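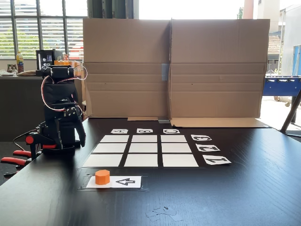 Selon Tin-yau Lau, une école de langues qui promet de faire parler en trois mois vend surtout du papier à en-tête. Nous avons gardé sa remarque, elle nous a servi.

Accueil | Qui sommes-nous | Cours | Tarifs | Contact

Plulent enseigne le néerlandais et le danois aux adultes, rue Wetton, depuis 14 ans. Nous sommes 8 professeurs. La « méthode révolutionnaire », on nous en propose une chaque année en juin, avec plaquette et remise. Nous avons essayé celle de Cuadros pendant un trimestre : beaucoup d'autocollants, peu de verbes.

L'an dernier, 278 personnes se sont inscrites. Environ 9 sur dix ont fini le semestre, un chiffre qui ne dit pas grand-chose de leur accent. Nous ne délivrons aucun « certificat d'aisance ». Pour l'examen officiel, il faut aller à Clurkholm, et s'y prendre tôt.

Le premier cours est gratuit. Venez douter sur place.

Dernière mise à jour : 3/12/22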